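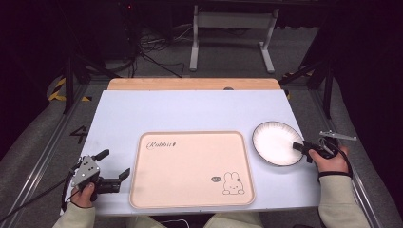
Ornella Barbieri wants the plates stacked on the tray before it leaves the table, and says that carrying them singly is what chipped the rims in the first place. I have moved her comment up here so that it gets read before the measurements. My own view is that the stacking is fine up to a point and that the point depends on the tray.

19/04/2020
Tableware, tray and plate pairing

Tray: peach, rectangular, rounded corners, raised rim. Logged as "Rabbit" after the lettering at the upper left. The rabbit drawing at lower right is a convenient orientation mark. From now on all positions are given with the word at upper left and the drawing at lower right. Older entries from the Salla set used the opposite convention and should not be mixed with these.

Plate: round, white, dark speckled rim with thin radiating streaks. Catalog name in our list is Retamal 6. Weight on the bench scale 284 g, same reading after a wash and dry.

Surface: white tabletop. Wiped before the first run and again after the tenth, when the tray had begun to drag.

Procedure: tray left of center, plate to the right. Lift plate by the right edge, move across, set down inside the tray rim, release. Return to start position. 16 runs.

Results:
Set down flat inside the rim: 11
Plate came to rest on the rim and had to be corrected: 5
Dropped: 0

All five of the bad ones came down toward the upper side of the tray, with the plate still tilted at release. If the near edge is let down first and the far edge follows, it seats. Letting both go together makes it slide until it meets the rim. The noise is unpleasant but I found no new marks on the plate.

The streaks on the plate rim are a nuisance for inspection. A hairline chip would look much like one of them under the overhead light. Ran a fingertip around the edge after each block instead. No snags.

Tray rim: no flex that I could feel when the plate rested on it. The printed word is unaffected so far, though the plate does cross it when it lands high. Check the lettering again in June against the unused tray in the Vurosero box.

On stacking: tried two plates, then three, by hand, not counted in the runs above. Two are stable. With three the top one shifts if the tray is lifted by a short side. Ornella's method is acceptable for two. I would not send three across the room until we have the Ideck liner, which is still on order.

To do:
Second plate of the same pattern, weigh and log
Repeat with tray turned a quarter
Replace the worn cloth at the sink
Correct the Salla orientation note in the shared list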